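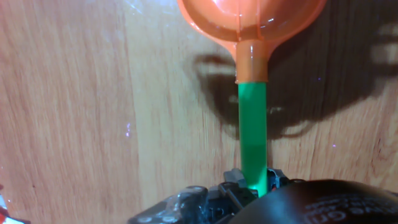 4月 文:Solenwood工作室

カテゴリ:ロボット > 模倣学習 > データの集め方

漏斗とチューブで教示データを50本集める手順

ロボットに何かを覚えさせるには、人間が同じことを飽きるまでやって見せる必要があります。飽きてからが本番です。このページでは、漏斗の口に差したチューブをグリッパでつかみ、立てたまま運んで置くという、文章にすると一行で済む作業のデータを50本集める手順を書きます。記録にはTrondamier、学習にはBirkanoを使っていますが、手首カメラの映像と関節角を同じ時計で保存できるなら、ほかの組み合わせでも流れは変わりません。

用意するもの

・手首にカメラの付いたアームと、遠隔操作の手元側
・オレンジの漏斗と緑のチューブ
・木目の作業面
・向きを変えられる照明
・紙のノート(後述しますが、最後に頼れるのはこれです)

漏斗とチューブの色は、木目と見分けがつくものにしてください。うちでは最初、透明な漏斗を使っていました。人間の目にも見失いやすい物体を学習モデルに見つけさせようという、たいへん志の高い計画でした。3日で引退しています。

1. 作業の始まりと終わりを決める

操作を始める前に、どこから録画してどこで止めるかを文章にします。うちの定義は次のとおりです。

開始:グリッパが開いた状態で待機位置にある。
終了:組んだ漏斗とチューブが置き台に立ち、グリッパが離れて待機位置に戻っている。

「だいたい置けたら終わり」と決めた回は、だいたい置くモデルができました。そこだけは実に忠実に学んでくれます。

2. 漏斗とチューブを組む

漏斗の細い口にチューブを奥まで差し込みます。緩いまま始めると、持ち上げたときに漏斗だけが作業面に残り、データの題名が「棒を運ぶ」に変わります。毎回、録画前に手で軽く引いて確かめます。

3. つかむ位置をそろえる(そろえすぎない)

つかむのはチューブの下端寄りです。左右の指で挟んだとき、カメラから漏斗の口とチューブの継ぎ目が見えている位置を選んでください。高くつかむほど安定はしますが、指が継ぎ目を隠してしまい、傾きの手がかりが映像から消えます。

一方で、毎回まったく同じ位置をつかむと、そこから少しずれただけで途方に暮れるモデルになります。高さは指の幅の範囲で散らし、置き始めの位置も5か所に印を付けて順に回します。印は薄い鉛筆で書きます。派手なテープを貼ったところ、モデルは漏斗を無視してテープに向かうようになりました。目の付けどころは悪くありません。

4. 光と影を確認する

漏斗は口が広いので、横から光を当てると反対側に大きな影が落ちます。上の写真は手首カメラから見たところで、左からの光で右側の木目がかなり暗くなっています。漏斗の内側には白い照り返しも入ります。

影を全部消そうとして半日つぶすのはお勧めしません。本番の部屋にも影はあります。照明の向きを3通り決めておき、どの向きで録ったかをファイルに書き添えるほうが後で役に立ちます。ただし、操作者の影だけは入らないように立ち位置を決めてください。Ó Dubhghaillの貸し作業室で録った分は、窓を背に操作したせいで夕方の回にだけ人の頭の影が入り、モデルは頭が来ないと動き出さなくなりました。

5. 録る

1本は30秒以内に収めます。超えたら止めて録り直しです。長い回はたいてい、操作者が途中で迷っています。迷いもきちんと学習されるので、出来上がったロボットが空中で考え込むのを見たくなければ捨ててください。

操作のこつはひとつ、持ち上げてから横に動かすことです。斜めに引き上げると漏斗が振れ、それを直そうとして反対に振れ、あとは見ているほうがつらくなります。

途中で一度傾けてしまい、その場で立て直して最後まで置けた回は残します。名前に「recover」と付けて分けておきましょう。きれいな成功だけを食べて育ったモデルは、最初のつまずきで人生を投げます。

6. 休憩を入れる

5本ごとに手を離します。疲れてくると動きが速く雑になり、本人は上達したと思っています。ノートには録画番号、置き始めの位置、光の向き、気分の順に書きます。気分の欄は冗談で作ったのですが、「ふつう」以外の回を除くと失敗が目に見えて減ったので、今も残っています。

7. 見返して間引く

全部録り終えたら、次の点だけを早送りで見ます。

・漏斗がカメラに映らない時間が長く続いていないか
・映像と関節角の時刻がずれていないか
・指がチューブに触れる前に閉じきっていないか
・終了の姿勢に戻る前に録画が切れていないか

時刻のずれは見た目では気づきにくいので、グリッパが閉じる瞬間をひとつ選び、映像のコマと記録の値を並べて確かめます。Trondamierは保存先がいっぱいになっても何も言わずに録画中の表示を出し続けるため、空き容量も先に見ておいてください。月曜の分が丸ごとない、という経験は一度で足ります。

間引いて足りなくなった分は、同じ置き始めの位置と光の向きで録り足します。そのままBirkanoに渡すと、減った条件だけがきれいに苦手になります。

うまくいかないとき

つかむ直前で止まる:接近の速さが回ごとに違いすぎる可能性があります。近づく区間だけゆっくりそろえて録り足します。

置いた後も離さない:終了直前の静止が長すぎることが多いです。置いたらすぐ指を開く回を足してください。

漏斗を揺らし続ける:操作者の癖です。録画を見ると、同じように揺れています。

最終更新:4月(「うまくいかないとき」を追記)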